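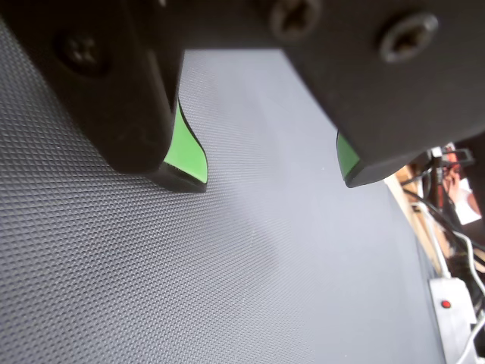
Why I've stopped believing in release dates

November 6, 2021
By Niloufar Rahimi

Hotico has put a date on Wisberg again. It's February this time, and the comments under the trailer are full of people counting down as though the last two dates never happened.

I liked the demo. I played it twice, and the bit with the flooded post office is as good as anything I've seen in a small adventure game. But a demo is 16 minutes long and somebody has polished every one of them. It tells me very little about hour six, or how the thing will run on a handheld that struggles with games half its size.

What bothers me is how the date gets used. A studio names a month, the shop page opens for pre-orders, and the money starts coming in for a game that may still be missing its ending. When the month slips, we get a kind note about wanting to give players the best experience. Fine. Then why take the orders in the first place?

Rendlow went this way. I bought it early, waited 8 months past the promised day, and got a game with loading screens long enough to make tea. The patch that fixed them was very good. It came after most of my friends had given up and sold their copies.

People tell me small teams need the early cash, and I'm sure some do. I'd still prefer to be asked for it plainly. Call it funding, say what's finished and what isn't, and let me decide. A pre-order bonus of one hat and a digital art book — mostly sketches I could see on the studio's blog — isn't an answer to that.

So I'll wait for Wisberg until somebody I trust has played it to the end on the same machine I own. If it really is out in February, it will still be there in March, and probably cheaper.

Contact | © 2021 Zinchenko Games Review | Back to top

We use cookies to improve your visit. Accept | Manage settings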